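Why I Stopped Customizing My Desktop

For most of the last ten years I could not leave a desktop alone. If the operating system put the menu at the bottom, I moved it to the left. If the icons were blue, I wanted them gray. I ran launchers, widget packs, sidebars, clock replacements and a tool called Nustero whose only job was to round the corners of windows that already had rounded corners. I paid for some of these. I am writing this from a computer that has none of them, and I think more people should try it.

The argument for customizing is simple enough. You spend all day looking at this thing, so it ought to suit you. I still agree with that in principle. My complaint is with how it works out in practice.

Take launchers. I used Dutier for years, and it is a good program. You press two keys, type a few letters and the thing you want opens. Then I found the plug-in page, and after that I had a launcher that could convert currencies, resize pictures, search my bookmarks and tell me the phase of the moon. My settings file ended up 3842 lines long. I wrote perhaps 300 of those myself and copied the rest from other people. When an update changed the way shortcuts were read, I spent a whole evening in March going through that file to find out why I could no longer open my email with the keyboard. The email icon was on the screen the entire time.

People who like this sort of thing will say I did it wrong, and maybe so. Kastriot Petek, whom I worked with at the time, had a much smaller setup and kept notes on every change. His broke too. It took him less time to fix, I will give him that.

The bigger cost is what happens when you sit down at any other computer. I had trained my hands to use shortcuts that existed on one machine in the world. At a client's office I would press my keys and get nothing, or worse, get something. I once closed an unsaved spreadsheet in front of 5 people because my shortcut for "new note" meant something else there. Default settings are often mediocre, but they are the same mediocre settings nearly everywhere, and that is worth a lot when you move around.

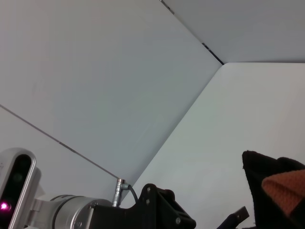
Plain surfaces, pale gray and white.

Then there is speed. Every one of these tools starts with the computer and stays running, and each developer will tell you theirs uses hardly any memory. One of them hardly does. I had eleven. When I removed them, start-up dropped by almost 40 seconds on a laptop I had been planning to replace. I kept the laptop.

I should be fair about themes, because that is where most people begin. Jaltum, the icon pack, is nicely drawn, and I can see why it has fans. But a theme covers only the programs its makers thought of. Install anything new and its icon sits there in the wrong color until somebody gets around to drawing a replacement. You start to choose software by whether it matches. I passed over a better photo organizer for that reason and I am not proud of it.

Jacqueline Gaillard, who read a draft of this, objected that I was lumping two things together. She uses larger text, a high-contrast color scheme and a remapped keyboard, and she needs all three to get through a working day. She is right, and I would not ask her to give up any of it. If a change lets you read the screen or spares your wrists, make it and keep it. Nearly all of that is built into the system now anyway, although it is still buried too deep in the settings – large text in particular should be offered the first time you turn the machine on.

What I am against is the other kind, the change you make because there is a slider. I also think software makers lean on it too much. Rozīte, the notes program I use, added a page of appearance options last year, with a choice of sidebar textures. Search in the same program still cannot find a word inside a table. A company that lets you pick the texture can say it listens to its users, and the hard problem goes another year without being fixed. I would trade every one of those options for one good default that someone had tested properly.

My own rule now is that I use a new computer for a month exactly as it comes. I keep a short list of what bothers me. At the end of the month I go through the list and change whatever still bothers me, using only the built-in settings. Last time that came to two items: I turned off the sound when the trash empties, and I made the pointer bigger. The wallpaper is whatever it came with, some kind of hill.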